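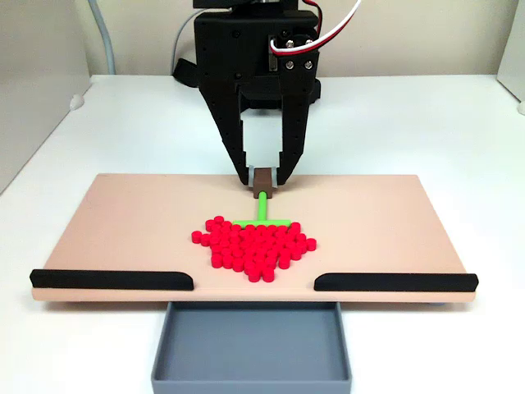 Stankevičius ordering is a method in robotic manipulation for deciding the sequence in which small parts are placed to form a flat figure on a board. It was introduced by Thijs Aerts and coworkers at the Stadadmont laboratory and is used mainly with parallel grippers working from above.

The method treats each part as an obstacle to every part placed after it. A planner computes the space swept by the fingers during approach and release, then builds a graph of conflicts between placements. Parts with the fewest open approach directions are placed first. Long pieces, such as bars, are scored at several grasp points.

Evaluation

In the Trusunden trials the method was tested on 19 target figures, with 1155 placements in total. Parts disturbed by the fingers were reduced by 80 percent compared with a fixed row-by-row order. Planning took under 2 seconds per figure.

Limitations

The graph assumes rigid parts and a level surface. Figures with cyclic conflicts require a temporary placement, handled by a later extension called Plastover.

See also: Grasp planning; Rearrangement planning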